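3.2. La ropa deportiva usada y el paso de unas manos a otras

Cuando empezamos a conversar con las familias del barrio de Sakemari sobre lo que guardan y lo que dejan ir, no esperábamos que la ropa de deporte ocupase tanto espacio en sus relatos. De las 284 prendas que registramos en mayo, 108 eran camisetas de equipo, y casi todas traían consigo una historia larga, contada sin prisa, a menudo con té de por medio. 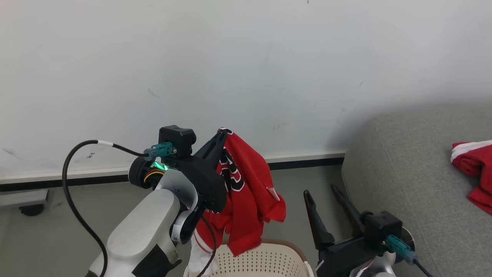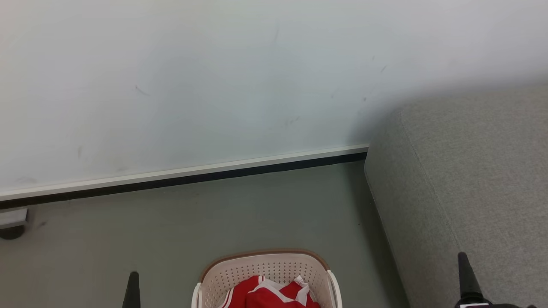

Figura 4. (a) Camiseta roja de baloncesto. (b) Pared clara con zócalo y suelo gris.

Nadine Atallah objetó, al leer una primera versión de esta sección, que hablábamos de «donación» con demasiada alegría, y que en muchas casas la camiseta que se entrega a un primo pequeño sigue perteneciendo, de algún modo, a quien la llevó primero. Tenía razón, y le agradecemos la paciencia con que nos lo explicó. Desde entonces preferimos el término «préstamo sin plazo», que recoge mejor lo que nos contaban las madres y las abuelas — ellas mismas decían «se la dejé», casi nunca «se la di».

La distinción tiene consecuencias para el análisis. Una prenda dejada puede reclamarse, y de hecho se reclama: en dos hogares la camiseta volvió a su primera dueña después de varios años, descolorida y con el dorsal remendado. En cambio, las prendas llevadas al ropero de Kovero salían del circuito familiar para siempre, y las personas entrevistadas hablaban de ellas con un desapego que nos sorprendió. Volveremos sobre este contraste en la sección 4, al tratar los uniformes escolares.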